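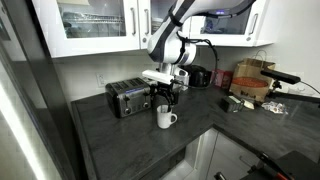
I have been meaning to write about the corner of my kitchen for ages, and since it's November 3, 2018 and the rain hasn't let up since breakfast, I suppose I'm out of excuses!

Every house has a spot where things land. Mine is the corner where the two counters meet, just past the toaster. Takeout bags go there (I keep the paper ones with the twisted handles, they're too good to throw away), then boxes, then wrappers I fully mean to walk over to the trash, and a mug or two.

My friend Firdevs came by last week and said I should clear the whole counter and only put back what I use before noon. So I tried it. The toaster stays, no question. It's a four-slice one and I did wonder if I needed all four slots, living alone as I do now, but my sister Tülin visits every February and that woman can eat toast. It also sits right by the outlet, and I'm not moving it to the other side and stringing a cord along the backsplash.

The mug is harder. I like a plain white one, heavy enough to keep my tea company while I read the mail, and I own 14 mugs, most of which I never touch. Firdevs took two home with her and I'm still deciding about the rest.

As for the paper bags, I've folded them flat into the drawer under the oven mitts, all except one big one, which is now where the smaller ones go. Tülin will laugh at me. Next I'm doing the spice shelf, and I've already found three jars of cumin.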